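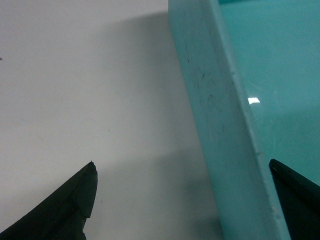 Shared Kitchens and Food Waste at Ollmont Hall
Project report, Introduction to Household Studies
Morfudd Vaughan and Rasmus Ramanauskas
April 17, 2018

1. Background
Ollmont Hall is a student residence with 3 shared kitchens, one on each floor. Each kitchen has two refrigerators, and residents label their own shelves. We both live in the building and had noticed how often food was thrown out at the end of the month. We wanted to know what kinds of food were wasted and whether residents knew how much they were throwing away.

2. Method
We used a short paper survey and a waste diary. The survey went under every door in the building and we got 70 back. It asked how often people shopped, whether they planned meals, and what they had last thrown out.

For the diary, residents wrote down each item they discarded on a sheet taped next to the trash can. The sheets stayed up for two weeks. We collected them every evening and typed them into a spreadsheet. Packaging, peels and bones were left out. Leftovers from delivery orders were included, but we kept them in a separate column.

3. Results
The diary sheets listed 182 items in total. Bread was the most common entry, followed by salad greens and cooked rice. Meat and cheese hardly appeared. The second floor wrote down more than 80 items, the most of any floor, but it also has the most residents, so the floors should not be compared directly.

Most people who answered the survey said they shopped once a week at the Brasora supermarket on Espinoza Street. Bread there is sold mainly in large loaves, and several residents wrote that they could not finish one before it went moldy. Residents who said they planned meals still reported throwing out greens.

We asked people to guess how many items they threw away in a week. The usual answer was one or two. The diaries had no names on them, so we could not check the guesses person by person.

4. Problems
The sheet on the first floor fell down during the second week and was missing for a night. Some entries were hard to read, and a few just said "old stuff" - we counted each of those as one item. We also think people wasted less than usual while the sheets were up. Two residents told us as much.

5. Suggestions
Arnine House, the residence across the street, has a shelf in each kitchen for food that anyone can take. We would like to try the same thing on the second floor next semester, with bread in particular. Freezer space is the main obstacle. The freezers are full by the middle of the month, mostly with ice packs and frozen pizza, and we have asked the housing office whether a chest freezer could go in the basement. We are still waiting for a reply.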